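Search this site
Type and press Enter

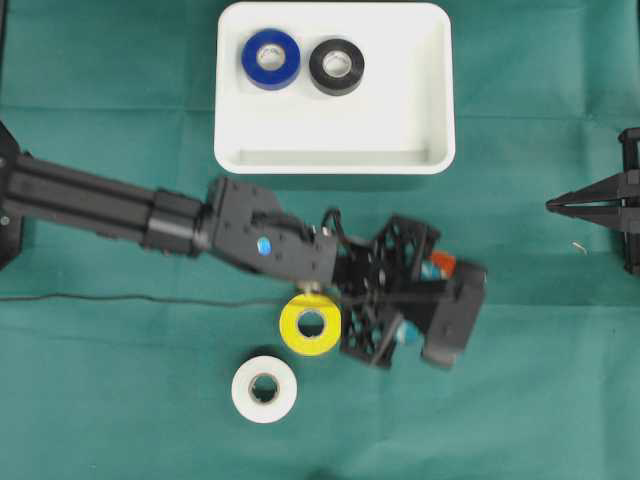 About Astholm Mini Racing School

Astholm is a small school for young motorcycle riders. We teach children and teenagers to ride on a closed track, and later, if they want it, to race. We are located at the Brustis circuit, on the old cattle market ground behind the town. The circuit is 978 meters long and has one long straight, which is not very long if you have seen a big circuit, but it is enough for small wheels.

The school started as a weekend course of the local motorcycle club. In the beginning we had two motorcycles, and the children waited a long time for their turn. Today we have our own garage, a classroom with heating, and a season that goes from April until the first bad weather in the fall.

What we teach

Beginners ride 50 cc motorcycles with automatic gears. In the first lesson they learn how to stop. After this comes the position of the body, where to look in a corner, and how to follow another rider with a safe distance. We also teach the flags, and we repeat them often, even with the older ones.

The second level is for riders that already know the track. They learn to use the clutch and the gears, to start from the grid, and to pass another rider without touching. They also keep a notebook. After each session they write what they changed on the motorcycle and what they felt. Some of them do not like this part.

In the racing group there are 8 riders each year. They take part in the Vachon Cup, a regional series with five rounds. We travel together in one truck and we use one tent, so the families do not need to buy a big vehicle or bring their own mechanic. Places in this group are given after a test day, and we look at behavior and attendance as much as at the lap time. 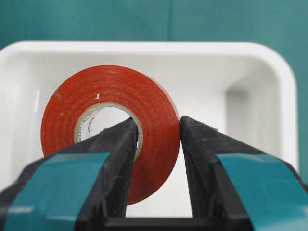 Our partners

Farosent has been the main partner of the school for three seasons. Its name is on our leathers and on the side of the truck. With this support we can keep a number of free places for children from families that could not pay the full price. We are very thankful for this, and we have agreed to continue together for next season also.

The Brustis circuit gives us the track on two evenings in the week and one full weekend in the month. In return, our instructors help as marshals when the circuit has its own races.

Who comes to us

We have now about 50 students in all the groups. The youngest is six years old. Most live less than one hour from the track, but a few come from farther away and stay for the weekend in a camper. You do not need to own a motorcycle. Helmet, boots, gloves and back protector can be rented for the first course, and parents must be present at the track the whole time if the student is under 12.

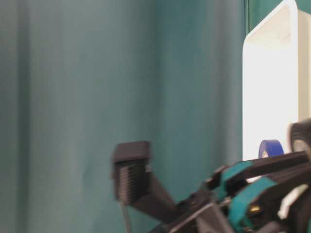
One mother wrote to us that her daughter had been afraid of riding in a group, and that she would have stopped after the second lesson if the instructor had not let her ride alone for some laps at the end of the evening. She wrote also that the briefings are too long for the smallest children. We have made them shorter.

If you want to visit, please come on a training evening and ask at the garage. It is free to watch from the fence by the last corner.

Page updated 14/07/2025

Related pages
Course dates and prices
Rules for the test day
Vachon Cup: results of our riders
Equipment rental
Become a partner
How to find the Brustis circuit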